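4. Pendurar o quadro com o suporte Gidard

Antes de começar, respire fundo e tenha à mão o lápis, o nível e as 2 buchas que vêm no saquinho (costumam ficar no fundo da caixa, espreite bem!).

1. Encoste o suporte à parede e marque os furos a lápis.
2. Fure devagar, com broca de 6 mm, e limpe o pó.
3. Meta as buchas, aperte os parafusos e só depois pendure a moldura.

Nota: numa parede escura o lápis branco vê-se muito melhor.

Cuidado: não pendure mais de 20 kg, nem fure por cima de tomadas ou interruptores. 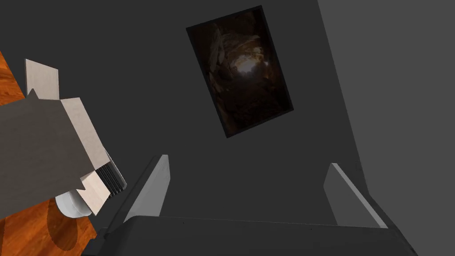
Jadwiga Makowska: No meu caso a broca de 6 deixou as buchas folgadas, o tijolo é antigo. Passei para a de 5 e ficaram firmes.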